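Pinça Tulten de dedos macios: análise após 3.784 ciclos

Publicado em 14 de janeiro de 2026

A Tulten vende esta pinça como solução pronta para recolha de objetos variados em caixa. Montámo-la no punho de um braço de seis eixos, com o suporte adaptador da Torner e a unidade pneumática da Hukier. A instalação mecânica não levantou problemas. A parametrização também não, apesar de um manual mal traduzido.

Nos primeiros 1.025 ciclos não houve falhas dignas de registo. Os dedos toleram bem erros de posição e não marcam as peças. A primeira paragem surgiu pouco depois: perda de pressão durante a subida, com a peça largada a meia altura. O controlador continuou a indicar «pinça fechada» e o braço completou a trajetória de mãos vazias.

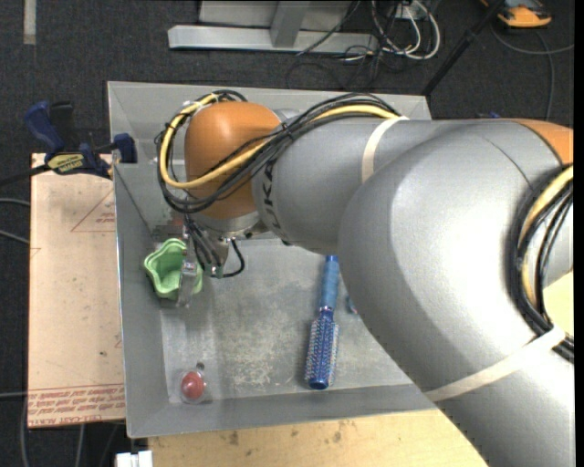 A pinça na caixa metálica, com um recipiente verde-claro, uma escova azul e uma embalagem transparente.

A causa era a mangueira de ar. No nosso traçado segue com os cabos pretos e faz uma curva larga ao lado da articulação do punho. Com o eixo 6 perto do limite, a curva fecha demasiado e a mangueira vinca. O caudal cai, os dedos abrem e nada no sistema o assinala. O manual recomenda um raio mínimo de curvatura, mas não diz em que posição do punho deve ser medido.

Limitámos a rotação do eixo 6 e refizemos as fixações. As falhas passaram a ser raras, até 3 por turno, quase sempre com objetos compridos agarrados por uma ponta. A válvula de retenção da Eglītis, vendida à parte, mantém a pressão por 300 milissegundos. Chega para parar o braço, desde que haja um pressóstato a dar o sinal.

É aqui que a pinça perde pontos. Uma ferramenta que larga a carga sem alarme não deve trabalhar perto de pessoas, e o pressóstato devia vir de série. Enquanto não vier, convém somá-lo ao orçamento, juntamente com a válvula.

Prós: boa aderência, montagem simples, dedos fáceis de trocar.
Contras: sem deteção de perda de pressão, manual incompleto, mangueira sensível ao vinco.
Classificação: 3 em 5. Repetiremos o ensaio em abril, com a mangueira reforçada.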